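5. Running a Load

Orkach Cetasgate front-loading washer
Section revised 7/20/26

Complete Section 4 (Leveling and Water Connection) before running the first load. The transit bolts must be out and the drain hose clipped to the standpipe.

5.1 Before loading

1. Empty all pockets. Close zippers and hooks.
2. Remove belts, pins and detachable trim.
3. Sort by color and by weight of fabric. Wash new dark items separately for the first three cycles.
4. Check the door seal for coins and lint.
5. Load items one at a time. The maximum dry load is 12 lb on Heavy and Cotton, and half of that on Delicate.

Note: A single heavy item can stop the drum from balancing. Add one or two items of similar weight.

5.2 Detergent

The drawer has three compartments. The left is for the main wash, the center for softener, the right for prewash. Use high-efficiency detergent only. Do not fill the softener compartment past the MAX line. Liquid detergent needs the flap in the left compartment to be down - powder needs it up.

CAUTION: Do not put bleach in the softener compartment.

5.3 Selecting a program

1. Press POWER. The panel lights up and shows the last program used.
2. Turn the dial to the program.
3. Press TEMP to change the water temperature. Heavy starts at Warm.
4. Press SPIN to change the spin speed. The highest setting is 1000 rpm and is not available on Delicate.
5. Press and hold START for two seconds. The door locks.

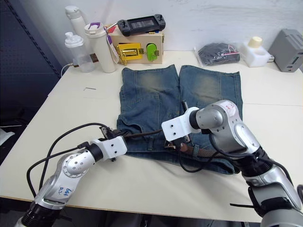
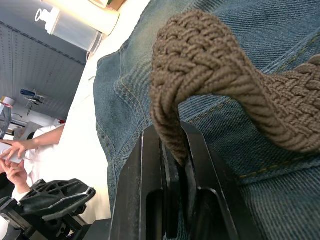
Which program should be used for jeans?
Use Heavy with the temperature set to Cold, and turn the items inside out before loading. If the care label gives a different temperature, follow the label.

5.4 Adding an item after the start

1. Press PAUSE.
2. Wait for the door symbol to go out. This can take nearly a minute.
3. Open the door, add the item, and close the door until it clicks.
4. Press START.

The door stays locked if the water level is above the lower edge of the glass or if the water is hot. In either case, let the program finish.

5.5 End of cycle

The panel shows END and the door unlocks. Remove the load, wipe the door seal, and leave the door and drawer slightly open. Turn off the water supply if the washer will not be used for a week or more.

5.6 Messages during a cycle

E 254 - Door not closed. Check for fabric caught in the seal.
E 529 - Water not draining. Clean the pump filter (Section 7.2) and check the hose for kinks.
UNB - Load not balanced. Pause, spread the items by hand, and restart the spin.

CAUTION: Water behind the pump filter may be hot. Let the washer stand until it has cooled, then place a shallow tray under the filter cover before opening it.

If a message returns after two attempts, unplug the washer and contact Pinimico Service. Have the serial number from the inside of the door rim ready.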